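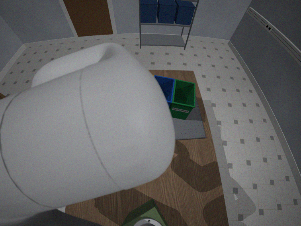
Brown wooden tabletop, pale floor behind (rendering).

Ayala Building Residents' Association
Minutes of the general meeting, Sun 3 May

Present: Tiina Rantala (chair), Ilari Pelkonen (minutes), Orvokki Hakala, Lambros Lambrakis
Apologies: Isla Kingi

1. Opening
The chair opened the meeting at 4 p.m. and noted that a quorum was present. The agenda was adopted with one change: item 6 (bicycle storage) was moved ahead of item 5 (laundry room hours).

2. Minutes of the previous meeting
Approved with one correction. Under "Heating," the word "supply" should read "return" in the second paragraph.

3. Heating and hot water
L. Lambrakis reported on the balancing work carried out by Basard. The risers on the north side have been adjusted and the valves tagged. Two apartments on the top floor still report low radiator temperatures in the morning. Basard attributes this to air in the line and will bleed the riser on its next visit. The circulation pump is within its service interval and no replacement is proposed this year.
O. Hakala asked whether the hot water delay in the east stairwell had been looked at. It had not. It will be added to the work order.
Action: L. Lambrakis to send the revised work order to Basard.

4. Stairwell lighting
Two quotes were received. Furkex proposes replacing the fixtures and the timers. Emach proposes replacing the fixtures only and keeping the existing timers. The Furkex quote includes removal of the old fittings; the Emach quote does not state this. The meeting did not consider the quotes comparable in their present form.
Decision: deferred. Both firms to be asked for a price on the same scope, with disposal listed as a separate line.
Action: T. Rantala.

6. Bicycle storage
The basement room is full. I. Pelkonen proposed that bicycles be tagged by the end of the month and that untagged bicycles be moved to the boiler corridor until July. O. Hakala objected to the corridor, which is part of the escape route. The proposal was amended to use the former coal room.
Decision: adopted as amended. Wall hooks to be purchased at a cost of up to $329.

5. Laundry room hours
A written request from I. Kingi to extend the evening hours was read out. Residents above the laundry room have complained of vibration during the spin cycle. The machine nearest the door is not level, and the floor beneath it slopes toward the drain.
Decision: hours unchanged until the machine has been leveled. The request will be taken up again at the next meeting.
Action: I. Pelkonen to reply to I. Kingi.

7. Other business
The key deposit was raised to $80 for new keys. Deposits already paid are not affected.
The front door closer slams in cold weather. L. Lambrakis will adjust it.

8. Next meeting
To be held in July. Notice will be posted in both stairwells.

The meeting closed at 6 p.m.

Minutes recorded by Ilari Pelkonen
Checked by Tiina Rantala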